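Leave the Spoons Out

My sister-in-law, Clementina Morais, redid her kitchen in June. She had the old cabinets pulled and new ones put in from a company called Bondolar, flat doors, no handles, everything behind a panel. When it was finished she invited us over for lunch, and I spent most of the visit opening the wrong doors. The forks were in a drawer inside another drawer. The salt was behind a door you have to press with your hip. The counter had nothing on it at all, and she was proud of that.

I understand why. A bare counter is easy to wipe and it looks good when people come by. Every catalog I get in the mail shows one. But I cook most nights of the week, and I think the bare counter has been oversold. My argument is that the things you use every day should stand where you can see them and reach them, and that a kitchen set up this way is a tidy kitchen, even if it doesn't photograph like one.

Start with the cup of utensils. My mother had one next to the stove for as long as I can remember, and it was never a proper utensil crock. It was whatever cup had lost its set. Handles up, working ends down, a few things in it and no more. You could be holding a hot lid in one hand and get what you needed with the other. A drawer can't do that. A drawer wants a free hand, a clear path and a look down, and if it's a full drawer it also wants you to shake it until the potato masher lets go.

The usual complaint is that things left out collect grease and dust. Some do. The spatula I use every day gets washed every day, so it has no time to collect anything. What gets dusty is the stuff that shouldn't be out in the first place, and the dust is useful that way. If I pick up a ladle and it's sticky, it goes in the cabinet.
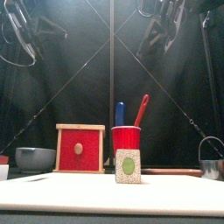
The second complaint is color. People will put up with things on the counter if the things match, and there is a whole business in selling them matching things. I once priced a Trisasley counter set: two canisters, a crock and a tray, all the same oatmeal shade. It came to 532 dollars. I can't think of a worse use for that money in a kitchen. I also think matching works against you. A red cup, a gray bowl and a metal pot are easy to tell apart from across the room with your mind on something else. Four oatmeal cylinders are not. I know a family with the Sowa canisters who have put sugar in the gravy, and they had labels.

Small boxes are the harder case, and here I'll give some ground to Clementina's side. A box with a front you can close is a fine thing to keep on a counter. It takes in the rubber bands, the matches, the tea bags that came loose. The trouble is that a closed box fills up. Mine has a rule, which is that if the front won't shut, I take everything out that evening and put back half. It's been a good rule, though I skipped it most of last winter and found 12 dead batteries in there.

I'm not arguing for clutter. My friend Carolina Prata rents out the top floor of her house, and when one tenant moved out she found 75 plastic lids on the counter and not many containers to go with them. That isn't a working kitchen. The test I use is simple enough: on Sunday, after the dishes, I look along the back of the counter and ask of each thing whether I picked it up that week. If I did, it stays. If I didn't, it goes in the cabinet, or on the high shelf if it's ugly and I'm fond of it.

Keep it all to the back, too. The front of the counter is for working, and it should be clear every time you walk up to it. One row is enough. Once you have a second row in front of the first, you've made a drawer without the sides.

Clementina called a few weeks after that lunch to ask where I'd bought my dish rack. I asked how the kitchen was. She said fine, but she'd started leaving one wooden spoon on the stove.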